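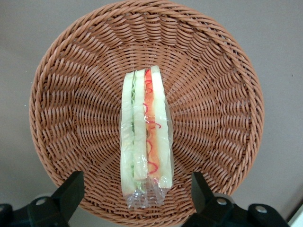 Pimel's fingers and the wrapped sandwich, Wekcombe counter.

The Pinch

I'd been looking after Pimel for one August and I already talked to it like a dog. "Easy," I'd say, crouched by the counter at six in the morning with a hex key in my teeth. "Easy, it's lunch, it's not a brick."

The trouble was the pinch. Grustalden had sent the new fingers with the grip force set at 90, fine for a bottle and murder on bread. My first sandwich came up shaped like a bow tie! I wrote 90 on my wrist, crossed it out, and tried 37. Pimel lifted the next one an inch, seemed to think it over, and dropped it back in the basket.

So I got out the screwdriver (the good one, from my Saliba days) and went over the finger screws, and sure enough one of them gave me a quarter turn. All that fiddling with numbers and the poor thing had a loose finger. I apologized to it out loud.
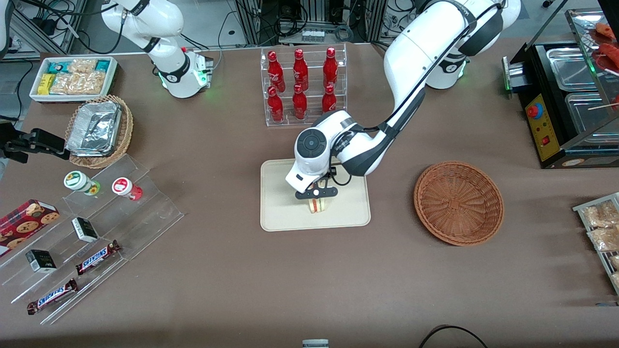
Forty-nine

I put in 49 and stood back with my hand near the red button, the way you'd stand behind a kid on a bike. Down came the left arm, over toward the tray. The fingers closed and the bread stayed bread-shaped. I think I yelled.

Then I made it do the whole thing again, and again, until the station doors opened and a woman with a suitcase asked if we were serving yet.

"Ask him," I said, and wiped the numbers off my wrist.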